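Subject: Re: [stores-list] Moving the Dornmont storeroom to the Sellirix system

On 8 July-ish discussion, picking up from the message quoted at the bottom, which I have now read twice.

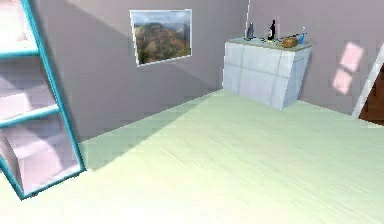

I'll put my cards on the table first. I've been keeping the tool library's storeroom in Dornmont going for 13 years, and in that time we have reorganised it more often than I care to remember. Every one of those jobs was going to be the last. So when somebody tells the list that a new shelving and labelling system will "halve the time spent looking for things", I want to know how the looking was timed, and what the place was like before.

My main trouble is with the number. The message says members at the Burarau branch took half as long to find an item after the changeover. Half as long as what? If the old room had paint tins stacked in front of the sanders, any tidy-up at all would have done it. You could have used milk crates and a marker pen. To give Sellirix the credit you'd need to know what a plain clean-out would have got you, and as far as I can tell no one tried that first.

It was also measured over 2 weeks, straight after everyone had spent a weekend putting things away by hand. Of course they knew where the things were. They'd just put them there. Ask the same people in the middle of winter, when half the returns have come back through the side door and been dumped on whatever shelf was at elbow height.

Then there's the colour coding. We had colour coding once. Green was for garden, blue was for plumbing, and yellow was for electrical until we ran out of yellow tape and someone carried on with orange, which was already automotive. I still find the odd orange-tagged extension lead. Three of our regulars can't tell the green from the brown in any case, and they managed perfectly well when the shelf just said HEDGE TRIMMERS in big letters.

I have nothing against the shelving itself. Open shelves beat cupboards, and I'd say that to anyone. You can check them from the doorway, the damp doesn't sit in them, and people are a bit more ashamed to shove things in crooked. Heavy items on the bottom, light ones on top, the things that go out every week between knee and shoulder. That's most of what there is to know about storerooms and it doesn't come with a licence fee.

And there is a licence fee. It's in the fourth paragraph of the original message, after the nice bit about volunteers' backs. If I've read it right, the labels only print from their software, the software is paid for by the year, and the label stock has to come from them as well. What happens in the year we can't pay? Do the labels we've already stuck on keep meaning something, or are we left with a wall of little codes that only made sense on a screen?

Compare that with the card file. I know, I know. But I can hand the card file to a new person on a busy morning and they'll be lending out ladders before morning tea. When the power was off in the storm it was the only thing in the building that still worked. It has faults — the handwriting, mostly, and a drawer that sticks — and I'd be glad to see it copied into a spreadsheet that anyone can open. I'd do a share of the typing.

A word about the Brynjólfsdóttir method, seeing it was brought up as though it settled the matter. I borrowed the book. There are 47 pages before it gets to a shelf. The part worth having is the advice to store things by the job they're used for instead of by what they're called, so the tile cutter lives beside the grout float. I think that's right for a home workshop. For a lending library I'm less sure. Our members come in asking for a thing by name, and they've often got no idea what else the job will need. We tried a "bathroom bay" for a season and people kept asking us where the buckets had gone.

So here is what I'd want to see before Dornmont spends anything:

A proper clear-out first, with the broken stock gone. I reckon roughly a third of what we shelve hasn't been lent in years, and I include the fondue set.

Big plain labels on the shelf edges, in words.

The same search test Burarau did, only run a few months later, with people who weren't there on the day.

A straight answer on the total cost, label stock included.

If Sellirix still looks good after that, fine, I'll help carry it in. I've been wrong before. I was dead against the pegboard and I now think the pegboard is the best thing in the room.

One practical point for whoever is measuring up. The back wall is out of plumb and the floor falls away toward the roller door, so any tall unit needs packing under the front feet and fixing at the top. Please don't order to the plan that's pinned up in the office. It was drawn before the hot water cylinder went in.

I'm at the storeroom most mornings from 8 if anyone wants to come and argue in person. Bring the orange tape back if you've got it.

Stores, Dornmont

> Hello all,
>
> Good news from Burarau. Our changeover to Sellirix
> shelving and labels is finished and we couldn't be
> happier. Members now find what they want in half
> the time, based on a check we ran over the first
> 2 weeks.
>
> We followed the Brynjólfsdóttir method and grouped
> stock by job, with a colour for each group. It really
> does change how you see the room.
>
> It's been much kinder to our volunteers' backs too,
> with less bending and a lot less shifting things to
> reach other things.
>
> The labels print from their software, which is a
> yearly licence, and we order the label stock through
> them. Well worth it in our view.
>
> We think Dornmont should be next. Happy to show
> anyone through, any afternoon in July.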